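Desks & Tables > Home Office > Prodden white desk
4 min read

I write up the bigger stuff we sell at Skukik myself, mostly so I can answer the questions people email me before they email me. The Prodden is the long white desk, and it's the one I get asked about most (along with "will it go in my tiny room?" and "can I put a fridge next to it?"). So let's get into it!

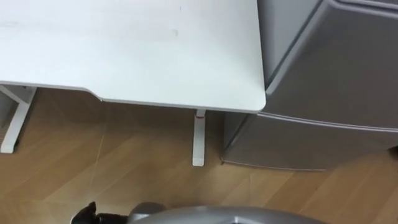
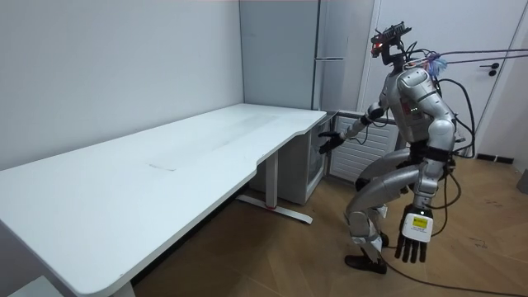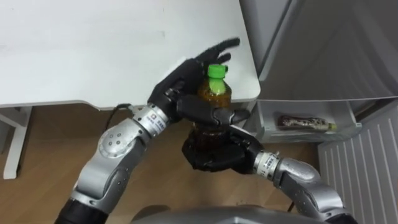
The white desk in a small room, seen three ways. The rounded front corner shows best in the first and last photos.

Let me start with that corner, because I love it. I've lived with square desks my whole life and I have the hip bruises to prove it. The Prodden's front corner is softly rounded, and when you've got something standing right up against the end of the desk you really notice it every time you squeeze by. The front edge isn't one dead straight line either. There's a shallow curve where it steps back, and I like to park my chair there and pull right in.

The top is a flat, matte, very pale gray-white. It doesn't throw the lamp back in your eyes, which was my big complaint about the glossy Aguiar we used to carry. It will show marks, though! You can spot a few faint gray ones in the photos. Mine at home gets them too, and a damp cloth with a drop of dish soap is all I ever use. Please don't go at it with the scratchy side of the sponge.

Legs are white, set wide apart, with flat feet. I keep a wastebasket and a footrest under mine and still have room to stretch out. If your floor is wood, stick felt pads on the feet before you move it anywhere (ask me how I know).

About that fridge question. Yes, you can stand things right at the end of the desk, and lots of customers do. I had the little Grirnuda cabinet there for a while, and these days it's mostly where my drinks and snacks live, so a bottle of tea is never more than an arm's reach away. Dangerous for the snacks, wonderful for long afternoons. Just leave yourself enough space for doors to swing open before you push everything tight together.

Putting it together took me 51 minutes with a second person holding the top steady. Don't try it alone, the top is heavier than it looks and you'll want 2 people to flip it over. Do it in the room where it's going to stay, too.

Warranty is 10 years on the legs and 2 on the top. We've sold 1,092 of these so far, and the next batch comes in May. If you want one from that batch, put your name on the waiting list and I'll write to you when they land.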